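搬进这间房子的时候,我有117件衣服。现在还是这么多,只是我终于知道它们都在哪儿了。开一串,讲讲我跟衣柜的这几个月,想到哪儿写到哪儿。

先说起因。去年九月换季,我在网上买了一个Celila的收纳柜,三千块整。客服说这款“会改变您的生活”。确实改变了,那个月我吃了很多挂面。

柜子送来的时候分成6个箱子,说明书只有一张纸,正反面印的是同一页。我装了一个周末,抽屉有一个是反的,拉开要从背后拉。后来我在那个抽屉里放了滑雪裤。我不滑雪。

然后是放衣服的问题。以前我的系统很成熟:干净的在椅子上,穿过一次的在椅背上,该洗的在椅子底下。一把椅子三层楼,动线清楚,早上出门前伸手就有。有了柜子以后,系统崩溃了,我头一个礼拜天天迟到。

于是开始学叠衣服。网上教叠衣服的人大致分两派,一派要你叠成小方块竖着插,一派要你卷成筒。两派在评论区吵得很凶,我潜水看了两个晚上,一件没叠。

我先投了方块派。竖着插好看是真好看,拉开抽屉像翻唱片。问题是抽走一件,旁边的就往下倒,再抽一件,整排躺平。三天以后抽屉里的样子跟椅子上没有区别,只是多了个抽屉。

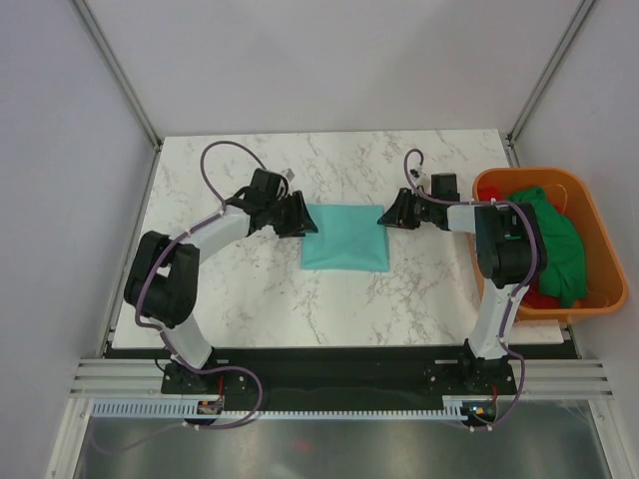

叠好了,青绿色的,平放。

接着说卷筒派。卷筒适合旅行,这我承认。可是衬衫卷完拿出来,领子的形状像在跟谁赌气。我穿着去开了个会,对面的人一直看我脖子,会后很委婉地问我是不是落枕了。

试过几轮之后,我的结论是T恤别太讲究:领口朝外,两边往中间收,袖子折回来压住,得到一个长条,再对折一两次完事。厚的对折一次,薄的两次。愿意竖着插就竖着插,抽屉别塞得太空,塞得太空才会倒。

对,衣服少的人抽屉反而乱。这条我母亲知道以后非常高兴,她认为这证明了她从来不扔东西是有道理的。她家有一件毛衣比我年纪大,每年拿出来晒一次,晒完放回去,像祭祖。

关于扔衣服。断舍离的书我也看了,说要把每件衣服拿在手里,问自己心不心动。我拿起一条秋裤,问了,没有心动。但外面零下4度。书里没写这种情况怎么办。

我后来换了个问法:如果今天在店里看见它,还会不会掏钱。这么一问,筛出来一大袋。把袋子放在门口,过了一夜,第二天我又从里面拿回来几件。袋子至今还在门口,我现在管它叫玄关。

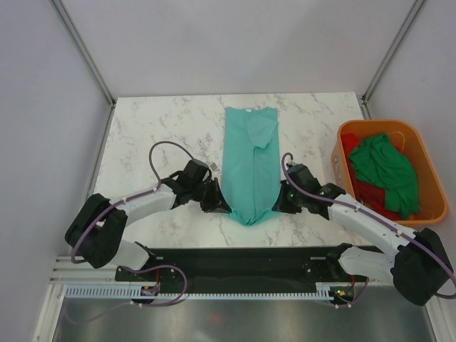 先收成长条,领标留在正中间,后面就好折了。

说说防潮。我这边春天返潮,墙都能拧出水。邻居推荐Trulteck的除湿盒,往柜子里一挂,底下慢慢积水,很有成就感。我连着几天下班第一件事就是去看水位,看得比股票勤,涨势也比股票好。

提醒一句,除湿盒满了要记得倒,并且不要挂在羊绒上面。怎么知道的别问。

樟脑丸我是不用了。用过一冬,同事说我身上有一种“很有年代的味道”。现在换成雪松木片,虫子怕不怕我不清楚,反正到目前为止没有虫子来投诉。木片味道淡了拿砂纸磨两下,又能顶一阵。

牛仔裤。有人问牛仔裤叠还是挂。我全叠:左右腿对齐,裆部那个尖角往里折一下,从裤脚往上折三折。那个尖角不折进去,整条怎么摆都是歪的。这是我今年学到的最有用的东西,包括我在单位培训里学到的。

床笠我放弃了。四个角都带松紧的东西,它从设计上就没打算让你叠平。我看了好几个教程,讲解的人套进两个角之后,画面都会切一下,再出现就已经是个方块了。中间发生了什么,大家心照不宣。我的办法是团成一团,塞进同一套的枕套里,从外面看像个枕头。有客人来还真枕过。

袜子也简单说:不要翻口包成球,松紧会松,穿两个月就往脚底板滑。两只对齐,对折,放着。单只的给它们专门留一个盒子,等另一半。我那个盒子已经满了,目前成功复合的是零对。

有人私信问那个Celila的柜子值不值得买。我的意见是,先买把好点的椅子。

还有人问反着的那个抽屉为什么不拆了重装。因为上面已经放了一台电视。

本来还想讲讲大衣的挂法和衣架的肩宽,太长了,下次另开一串。熨烫也有人催,我没有熨斗,我有的是洗完澡以后充满蒸汽的卫生间,这个三句话就能讲完:挂进去,关门,等一刻钟。领子用手抻一抻。

去叠衣服了,阳台上的收回来以后一直在椅子上。椅子还在用。

发布于2018年3月

最近的帖子
换季的时候我在想什么(答案:被子)
Cleltstead家居城半日游,只买了一个漏斗
羽绒服到底能不能机洗,一串讲完
Tshabalala牌晾衣架用了一年的感受
毛衣起球的几种处理办法,附一次失败记录
我为什么有三个装塑料袋的塑料袋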